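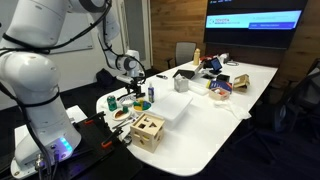 Wooden toy blocks

By Maricel Abella
Updated February
3 min read

Toy blocks are small solid pieces, usually of wood, plastic or foam, that children stack, line up and knock down. They are among the oldest playthings still in regular use. Most sets mix cubes and oblongs with a few cylinders, triangles and arches. The name "building blocks" is common in the United States, while "building bricks" is heard more often in Britain.

Materials

Hardwoods such as maple, beech and birch are preferred for unpainted sets. They are dense, hold a crisp edge and do not splinter easily. Softer woods such as pine cost less but dent after a few drops onto a hard floor. Lumber is dried before cutting, as a block cut from damp stock will shrink unevenly and may no longer stand flat.

Foam blocks are sold mainly for babies and toddlers. Hollow blocks, which are much larger, are made from boards or heavy cardboard and are used for building at floor level.

Shapes and proportion

Many classroom sets follow a unit system. One oblong is taken as the unit, and the other pieces are halves, doubles or quadruples of its length. Two half units placed end to end match one unit, so a child can swap pieces without spoiling a wall.

Cylinders are treated a little differently. They are often cut to the height of the unit so that they can serve as columns. Standing on end, a cylinder carries a load well – on its side it rolls, and young builders tend to use it as a wheel or a log.
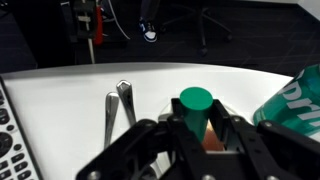
Small sets may hold 15 or 50 pieces. A full classroom collection can run to some 500, normally kept on open shelves and sorted by shape.

Color and finish

Blocks may be left bare, oiled, stained or painted. Stain soaks into the wood and lets the grain show. Paint gives a stronger color but can chip at the corners, and older painted sets should be checked for lead before they are given to children.

Use in early education

Friedrich Fröbel included blocks among the "gifts" he designed for kindergarten in the 19th century. Caroline Pratt developed the unit block in New York in the early 20th century. Teachers use blocks in lessons on balance, length and symmetry, and in free play.

Care

Wooden blocks are wiped with a damp cloth and left to dry in the open air. Soaking raises the grain. Rough spots can be sanded by hand with fine paper.

10 comments
15 shares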